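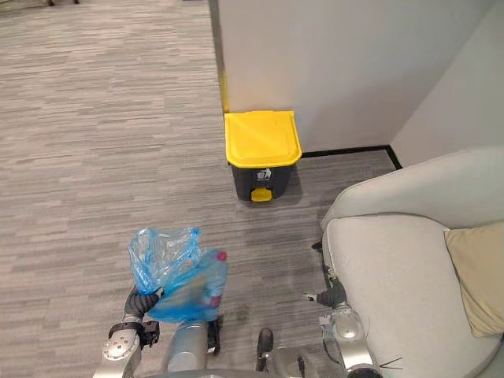
Most towns that charge for trash by the bag set the price too low and then wonder why the recycling numbers stay flat. Pudevance has had bag pricing for six years, and I think it is time to admit that the fee should go up. People change what they throw away when the cost shows up in front of them, and at present it hardly does. A small pedal bin with a yellow lid costs next to nothing to fill, and neither does the thin blue bag that goes with a bin of that size. The cheapest official bag here sells for less than a cup of coffee, and most households get through one a week without thinking about it.

The town's own report from February gives the figures. Pudevance has 3,233 households on the collection route. Of those, 1,769 put out a recycling box on a normal week, and 1,347 put out food scraps. The first number has barely moved since the second year of the program. The second went up when the town handed out free caddies and has been level ever since.

The usual answer is more education. We have had plenty of that. There was a leaflet, then a longer leaflet, then a magnet for the refrigerator. I have the magnet and it is a good magnet. I still had to look up whether yogurt lids go in the box, and the rule had changed since the magnet was printed.

Losance, across the river, took the other route and doubled its bag price in one step. There was a lot of complaining at the time, some of it from people I like. The complaint I took seriously was that the fee would land hardest on large families and on people caring for someone at home, who can't cut their trash much no matter how careful they are. Losance dealt with this by giving those households a set of free bags every quarter. You fill in one form at the town office. It applies to 400 homes and the town says the cost is covered by the higher fee.

The other complaint is dumping. If bags cost more, some people will leave their trash by the road or push it into the bins at the park. This does happen. It happened in Losance for the first few months, mostly behind the grocery store, and the town had to pay for extra pickups. I would rather budget for that openly than keep a price that does nothing.

I also think offices should pay on the same terms as homes. At the moment a business in Pudevance pays a flat yearly charge whatever it puts out, so there is no reason for anyone at work to sort anything. I rent a desk in a shared office on Zou Street. Paper, cans and lunch leftovers all go out together there, and the same people who rinse their jars at home don't think twice about it. I include myself.

The council will take up the fee schedule again this spring. The draft keeps the small bag at its present price and adds a few cents to the large one. I would ask for a real increase on both, the free bags for families who need them, and an end to the flat charge for businesses. If only one of those can pass this year, I would start with the businesses.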